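Kasten's plan to put its lunch hall to work in the evenings is back, and it sounds a lot like the last one. The town wants to rent out the room from 6 p.m. and expects 60 bookings a year at $700 each. Where those renters would come from, the proposal doesn't say.

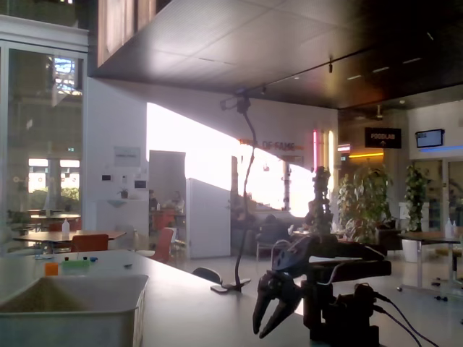 Plitel, which runs the kitchen, would want its cleaning costs covered first, and a spokesperson said no price had been agreed. The same pitch in Kosov brought in $2,843 over 3 years. The council votes in September.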